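# Zurano Hand Gripper

The Zurano is a gripper you hold in your own hand. You pick things up with it, put them down, pass them from one side of a table to the other, and the recordings from that work go into teaching a robot arm to do the same jobs. It's a simple idea and we love it – the person who knows the task shows the task, at their own speed, with their own habits.

We started building it for packing rooms and small assembly shops, where setting up an arm used to mean a week of waiting for a programmer. With Zurano the people on the floor do the teaching. Packers at our first customer, Skullmont, had 140 demonstrations of their tray-loading job recorded by the end of the first shift, and they were arguing happily over whose were cleanest!

## What changes at work

The biggest change is who gets asked. A packer who has turned soft fruit the right way up for years knows exactly how hard to squeeze, and that used to stay in their hands. Now it goes into the system, and when the arm gets it wrong they're the ones who correct it.

The day itself shifts too. At Skullmont the arm took over the long runs of identical trays, and the crew moved to mixed orders, checking and teaching. Some liked that right away. Others missed the rhythm of the old line (fair enough, it was a good crew to stand next to), and the shop kept one manual bench open for anyone who wants it. Teaching counts as paid work there, on the same rate as packing, and we'd urge every buyer to settle that before the first box is opened.

Please plan for breaks. Holding a tool out in front of you is tiring in a different way from packing, and tired hands make sloppy recordings.

## In the box

- Zurano hand gripper, white body
- Charging cradle and cable
- Spare finger pads, 3 pairs
- Table markers for setting up a work area
- One seat of Drotia, our recording and review software

## Working with Drotia

Drotia shows each demonstration as a short clip that you keep, trim or throw out. No code, and the buttons say what they do. Skullmont's library stands at 2,771 clips, of which 1,076 are used for the arm that's running today. The rest are early tries, odd angles and dropped fruit, and we'd hold on to those – the dropped ones are great for teaching recovery.

Deleted clips are gone for good after you empty the bin, so check with the person who recorded them first.

## Out on the floor

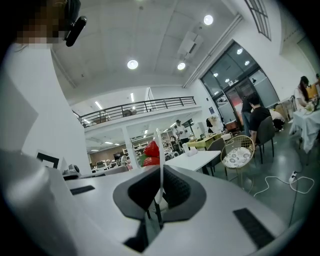
*Photo: Zurano*

A teaching area doesn't need a room of its own. A couple of tables and a few small objects will get you going, with other people busy at their own tables nearby. Strawberry shapes are a favorite of ours for a first grasping exercise. Start with one shape and move it to a new spot each time.

Run your cables along a wall where you can, and leave enough space to step all the way around the table.

## Ordering

Single units and team sets can both be ordered now. The next free training day is 9th October, on site or at our workshop, and we'd like at least two of the people who do the job to come along with whoever signs the order. Replacement finger pads ship separately.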